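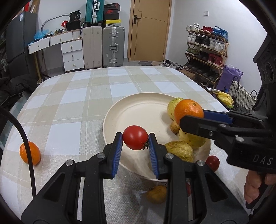
**Prendham Film Club** | posts by Hooman Shokri

2021-01-07

1/ Watched Drovden last night, all 209 minutes of it. I had put it off since May because of the length.

2/ The first hour is slow. A ferry pilot goes home to sell his father's house and mostly walks from room to room. Stay with it.

3/ The brother shows up at the halfway point and the movie gets a lot better. The argument in the boathouse is one long take – no music, no cuts.

4/ The lead is good but the sister has the harder part. She gets maybe ten lines and you remember all of them.

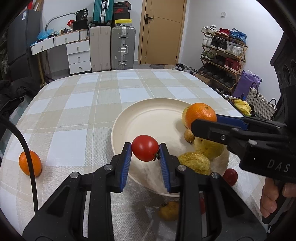
*Tomato and orange, one plate.*

5/ What didn't work for me: the dream scenes. There are 2 and both explain things we had already figured out.

6/ Someone asked how it compares to Pronberg, from the same director. Pronberg is shorter and funnier. Drovden has the better ending.

7/ It played on 634 screens and left most of them in a week. Too bad – the storm would look great big.

8/ Seven out of ten. Next up for the club is Shahbazi. Send me your notes on it and I'll post them in this thread.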